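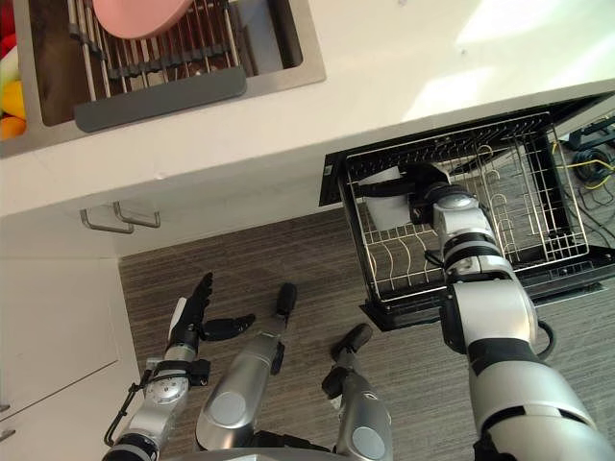

Handouts / Keys / Beginner to Lower Intermediate

Twelve bar blues in C, left hand first
Notes for the Thursday group, Kullirum Music Rooms
Tamsin Costigan
Thursday, April 30, 2020

Picking up from the end of last class. If you missed it, you need the chords C7, F7 and G7 and that's pretty much it. Scales sheet from February still applies, bring it if you've got it.

The form

12 bars, then back to the top. Three chords. Write it out by hand once, it sticks better than reading mine.

C / C / C / C
F / F / C / C
G / F / C / G

Last bar is the turnaround. Goes to G so your ear wants to go home to C. When you're finishing for real, stay on C in that bar and stop there.

Some charts have F in the second bar. That's called a quick change. We're leaving it out for now but if you're playing along to a record and it sounds wrong in bar two, that's probably why.

Count it out loud please. "One two three four, two two three four, three two three four" and so on up to twelve. Feels silly. Everyone who got lost last time got lost in the first line, four bars of C is longer than you think.

Left hand

Shuffle pattern. Pinky (finger 5) stays on the root. Other end of the hand rocks between the fifth and the sixth.

On C: C and G together, twice, then C and A together, twice. Do it again if your counting in eighths, that fills the bar.
On F: F and C, then F and D.
On G: G and D, then G and E.

Fingering is 5 and 2 for the first pair, 5 and thumb for the second. Small hands can use 5 and thumb for both, just slide over. Keep the wrist loose. If the forearm starts to burn, stop, shake it out, start again slower.

Now swing it. Long short, long short. Say "hum-pty dum-pty" if that helps. Straight eighths will sound like a march.

Tempo: 73. Not faster. I know the recordings are faster. Set the metronome in Vemach or use a real one, don't care which. Clicks on the beat to start, then once you can hold it put the click on two and four only. That's the hard bit. Expect it to flip on you and feel like one and three, happens to everybody, just stop and come back in.
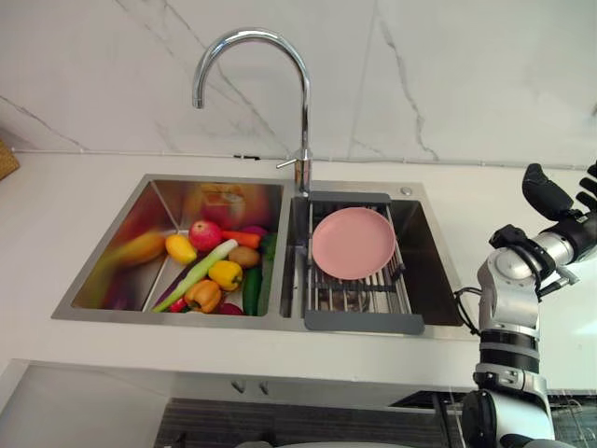 Fig. 1. Play fruit and veg in the left basin.

Right hand

Two notes per chord. We leave out the root because the left hand already has it.

C7: E and B flat
F7: E flat and A
G7: F and B

Look at how close those are. From C7 both notes drop a semitone and you've got F7. From C7 both notes go up a semitone and you've got G7. So the hand hardly moves. Same two fingers the whole way, thumb and 4 is comfy for most people.

Rhythm for the right hand: start with whole notes. One chord, hold the bar. Then try a short stab on the "and" of two. Don't add more till both hands are steady together.

Putting them together, in this order:
- left alone, whole form, two times round
- right alone, tapping your foot
- both, whole notes in the right
- both, stabs

If it falls apart go back one step, not all the way to the start.

A bit of melody

C blues scale: C, E flat, F, G flat, G, B flat, C. You can noodle on this over all three chords. Leave gaps. Play a short phrase, rest, play it again with a different ending. Best solo anybody did last week was three notes and a lot of silence.

Anyone on the Flurkmont keyboards, turn the auto accompaniment OFF. It'll play a bass line under yours and you wont hear your own mistakes. Piano sound, no reverb. 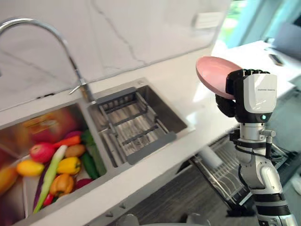
Do I have to learn this in every key?

Not yet. Get C solid, then F and G. Most of the tunes in our folder are in one of those three, and the left hand shape is the same in all of them until a black key turns up.

For next time

Left hand at 73, swung, no stopping, four times round. Right hand shells from memory. One phrase of your own, written down or recorded, any length. Also have a listen to the first track on the Tian playlist and work out whether it has the quick change or not. Don't look it up.

Bar numbers in pencil on your chart. We'll start from the turnaround.

Recent handouts
Swing vs straight: counting sheet
Seventh chords and how to spell them
Pedal basics for digital pianos
Walking bass, first steps
Practice log (blank)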